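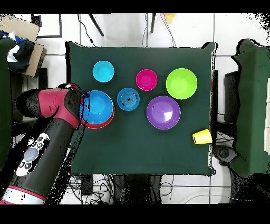

Deltel - posts
20 Mar 2022

1/ Sorting the plastic bowls today. They live in one cupboard and every time I want the small one I have to take out all the others, so the whole lot is going on the table until I work out what stays.

2/ I put a dark green cloth down first. Bright plastic shows up well on it and the bowls don't slide as much as they do on a bare top.

3/ Most of these came from Treltow, bought in January as a mixed set. The small ones are cyan, magenta and blue. The bigger ones are lime green, purple, blue and red. I didn't pick the colors, they come how they come.

4/ The large blue one and the red one are still together. Those two nest fine. You get a bit of red rim showing on one side and that's it.

5/ The small blue bowl has ridges inside, in rings. Good for grip when it's full of nuts, bad for anything sticky. Oatmeal gets in there and you need a brush. I use it for dry stuff only now.

6/ Purple is the one I use most. Salad, popcorn, rinsing grapes. It's shiny enough inside that I keep thinking there's still water in it.

7/ Someone asked last time if the lime green one is the same size as the magenta. No, it's noticeably bigger. The magenta is a dip bowl and the lime green will hold a decent side of slaw.

8/ The yellow cup isn't part of the set. It was in the cupboard with them so it came out with them. It's on its side over by the edge of the cloth. It goes back with the cups.

9/ Plan for the cupboard: 2 stacks. Large ones in the first, small ones in the second, nothing small inside anything large. That last part is what went wrong before - I'd drop the small bowls inside the big ones and then forget which one they were in.

10/ The shelf is 27 cm deep, so 2 stacks fit side by side with the door closed. I measured this time.

11/ Looked at the stacking rack from Šindelář for this. It was 288 with shipping and I'm not paying that to hold up plastic bowls. A folded dish towel between the stacks stops the rattling.

12/ There's still a cardboard box on the floor with fabric in it, dark blue and white. That's a separate job. Same with the black picture frame next to it, which needs a nail and a wall.

13/ If anybody near Tistavham wants bowls like these, I have 5 more in a bag that I'm not keeping. Same kind of plastic, a few scratches. Message me and I'll leave them by the door.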